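Foro Taller y Cacharreo > Robótica casera > Pinza de mano para grabar demos – palillos, agarre y holguras

Respuestas: 9

plumis_mk
Buenas. Sigo con lo de la pinza de mano paralela, la de los dos dedos sobre guías. Resumen rápido porque entro a currar en nada:
– 2 pinzas montadas, una por mano
– almohadillas azules estrechas en la cara interior de los dedos
– tarea: sacar palillos de un cubilete y dejarlos sobre la mesa, uno a uno
Problema: con cucharas bien. Con palillos se me giran. Agarra, levanto, y el palillo empieza a hacer de péndulo. ¿Almohadilla mas ancha? ¿más blanda? ¿más fuerza en el gatillo?

Tusau
Más fuerza no, que doblas los dedos. Ya lo probé yo en el taller y acabé con las piezas impresas blancas por la base.

flundton
Discrepo. Si los dedos flexan es que van con poco relleno. Los míos al 100% y aprieto lo que quiero. La holgura está en el carro, no en el dedo. Mide eso antes de tocar nada.

plumis_mk
Medido. Hay 2 décimas en el carro izquierdo, en el derecho no noto nada. ¿Tanto influye?

flundton
En un palillo sí. Objeto fino, contacto mínimo, cualquier cosa lo tuerce. Quita los tornillos de arriba, mete una arandela fina y prueba. ¿Foto?

plumis_mk
Va. Lo tengo cogido con la punta hacia abajo, encima de uno de los lunares del mantel, que me viene genial de diana:
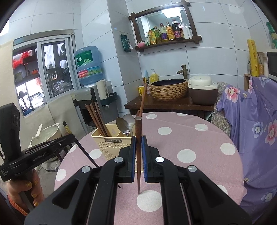 RE: almohadillas

belmonte_3d
Vale, viendo eso: la tira azul es muy estrecha. Lo que tienes es casi una línea de contacto por cada lado. Un palillo cogido así pivota sí o sí, con holgura o sin ella. Yo haría una ranura en V en uno de los dedos, vertical, y el otro plano. El palillo se centra solo.

flundton
Y con la V ya no coge nada plano. Una cuchara por el mango, por ejemplo, que en el cubilete las tiene al lado de los palillos. No le veo sentido a diseñar el dedo para un solo objeto.

belmonte_3d
La V puede ser de 2 mm, por dios. La cuchara ni se entera.

flundton
Con 2 mm de V un palillo gordo se sale. En fin, que imprima las dos versiones y que compare.

Tusau
A mí me preocupa mas otra cosa. Los palillos son marron oscuro y los dedos negros. Para entrenar luego, ¿no te come contraste? Contra el mantel rosa se ve, pero entre los dedos solo te salva el azul. Yo no cambiaría el color de las almohadillas ni loco.

plumis_mk
Buen punto lo del color, se queda azul. Y no pensaba quitar el mantel, quiero cocina de verdad y no fondo blanco de laboratorio. Llevo 585 tomas grabadas, la idea es llegar a 4000. Por eso me urge decidir el dedo YA, si lo cambio a mitad tengo dos geometrías mezcladas.

Tusau
Pues mezcladas no pasa nada si las etiquetas. Apunta versión de dedo en cada toma.

flundton
Sí que pasa. Cambia el punto de contacto y cambia la apertura leída. Yo tiraría las 585 y empezaría limpio.

belmonte_3d
¿Tirar 585 tomas? Ni de broma. Las de cucharas valen igual.

plumis_mk
No las tiro jajaja. Hago esto: arandela en el carro izquierdo esta noche, mañana imprimo V de 2 mm y plana ancha, las dos con almohadilla azul. El miércoles pongo resultados. Si alguien tiene ya el STL de un dedo con ranura que me ahorre el dibujo, se agradece

belmonte_3d
Te lo paso por privado. Ojo que está en TPU, si lo sacas en PLA dale 0,2 de tolerancia al encaje del tornillo.

plumis_mk
Recibido, gracias. Para PLA entonces. ¿Lo imprimo tumbado o de pie?

belmonte_3d
Tumbado – de pie se te parte por la capa en cuanto aprietes.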